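Home Office and Study Corner Check: Walk-Through Notes
February
By Zodwa Mtshali

Ruddock House, second floor, the 2 study rooms at the back. I did this walk-through at 4 p.m. with Bijan Parsa, who knows the wiring far better than I do, and I came home really pleased. Last winter's list ran to two pages. This one is mostly ticks!

1. Exits and walkways
Door opens fully: OK
Path from desk to door clear: OK
Rug edges flat: FIX
Comment: The rug in the larger room curls at the corner by the closet. Double-sided tape will do it. Everything else on the floor was beautifully clear, and I'd love to see it stay like that through exam season.

2. Outlets and cords
Cover plates tight, no cracks: OK
Power strip has its own switch and breaker: OK
No strip plugged into another strip: FIX
Cords free of pinches and frays: OK
Comment: We found a Hollik strip feeding a second Hollik strip behind the bookcase. Bijan unplugged the second one on the spot. The lamp reaches the wall outlet fine without it (we tried). He also ran a hand along every cord, slowly, and found no nicks at all, even on the old fan.

3. Lamps and heat
Bulb matches rating on socket: OK
Shade sits clear of bulb: OK
Space heater 3 feet from curtains and bedding: OK
Heater shuts off when tipped: OK
Comment: The Jallico lamps are marked 40 watts maximum and both had the right bulbs in them. I tipped the heater myself and it clicked off right away. Very satisfying. Please keep plugging it straight into the wall and never into the strip.

4. Desk tops
Drinks kept away from keyboard and strip: OK
Nothing soft touching lamp or charger: OK
Chargers on a hard surface: OK
Drawer slides stop before falling out: FIX
Comment: Desks with some personality get kept tidier, I'm convinced of it, so nobody should feel they have to strip theirs bare for us. Mats and plush toys are welcome. Just give lamps and chargers some breathing room. The bottom drawer in the smaller room needs a new stop, and I have a spare.

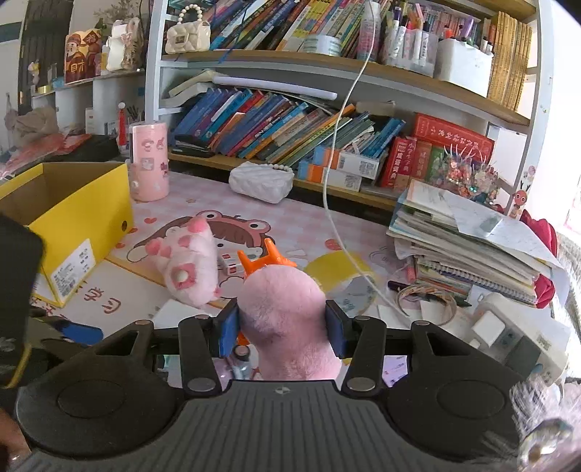 Can a phone charge overnight on the desk?
Better to do it while you're up and about, with the phone on the bare desk top and away from paper and fabric.

5. Shelves and furniture
Bookcases anchored to wall: OK
Heavy items on lower shelves: FIX
Comment: Dictionaries down, paperbacks up. It took us five minutes to do half of it and the case already feels steadier.

6. Alarms
Smoke alarm tested by button: OK
Date on back within 10 years: OK
Heard from both rooms with doors shut: OK
Comment: Loud and clear. Bijan stood in the far room with the radio on and still jumped.

Left to do: rug tape, drawer stop, the rest of the dictionaries. The extra Hollik strip is in the hall cupboard if anyone needs it for a single outlet elsewhere. Z.M.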